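Why is your mug so shiny?
The secret life of glaze

Go and get a mug from the kitchen. Any mug will do! Run your finger around the inside. Smooth, right? Now turn it upside down (make sure it's empty first) and feel the very bottom. On lots of mugs there's a ring down there that feels rough and a bit scratchy, like a flowerpot.

That rough bit is bare clay. The smooth bit is glaze, and glaze is one of the cleverest things people have ever spread on a pot.

So what is glaze?

Glaze is a thin layer of glass. Really! A potter mixes very fine powders with water until it looks like runny paint, then dips the mug in or brushes it on. At this point it looks pretty boring. Plenty of glazes are chalky and pale before they're cooked, even the ones that will end up bright blue.

Then the mug goes into a kiln, which is an oven that gets much hotter than the one you bake muffins in. Lots of pottery is fired at over 1000 degrees Celsius. The powder melts, flows over the clay and sticks tight. When everything cools down, very slowly, the mug is wearing a hard coat of glass.

Why are some mugs one colour and some mugs lots of colours?

The colours come mostly from metals. Tiny amounts of cobalt can make blue. Copper can make green, and iron can make brown, yellow, black or even a soft grey-green. It depends what else is in the mix and how much air gets into the kiln.

Glaze also moves while it's melted. It slides off sharp edges, so it ends up thinner there, and a different colour can peek out. The place to look is the rim.

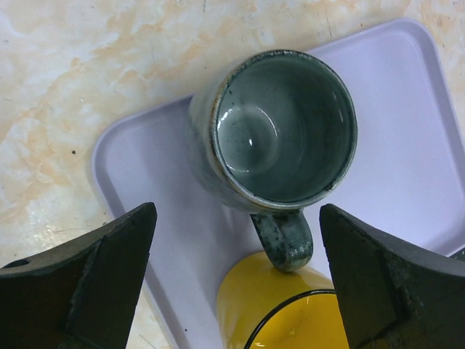
A rusty brown band on the rim of a green-grey mug, where the glaze is thin.

Isn't that great? The potter Marjatta Kuusisto calls this "breaking", and she says it's her favourite part of opening the kiln. She has a notebook with 630 glaze tests in it, and she still gets surprises. Two mugs dipped in the same bucket can come out looking like cousins instead of twins.

Speckles are fun too. Some come from little bits of metal in the clay, and some are mixed into the glaze on purpose.

Try it: the mug line-up

You'll need a few mugs in different colours, a coaster for each one, and a grown-up's okay to borrow them.

Put your coasters in a row at the back of a table, away from the edge. Stand one mug on each coaster, with the opening facing up. Try to mix it up – something bright, something dark, something pale.

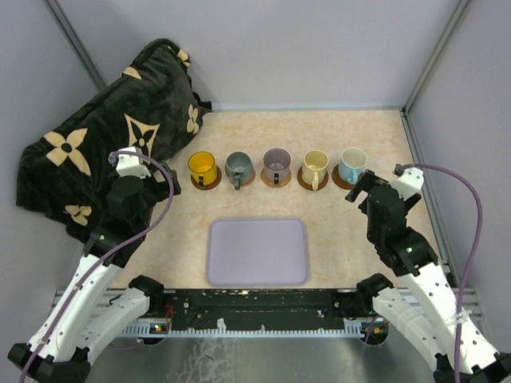 Now be a glaze detective. Is the inside of each mug the same colour as the outside? Look at the handles as well, because they can be different again. Can you find a rim where the colour changes? Stand by a window and tip a mug slowly from side to side. The bright spots of light that slide around are reflections, and a shiny glaze shows them much more clearly than a dull one. Potters call a dull glaze "matte".

Draw your favourite mug and colour it in. You might need more pencils than you think!

Words to know

Clay: soft, sticky earth that goes hard when it's fired.
Kiln (some people say "kill"): a very hot oven for pottery.
Glaze: the glassy coat on a pot.
Matte: not shiny.

Written by Eimear Hennessy
Sep 22, 2020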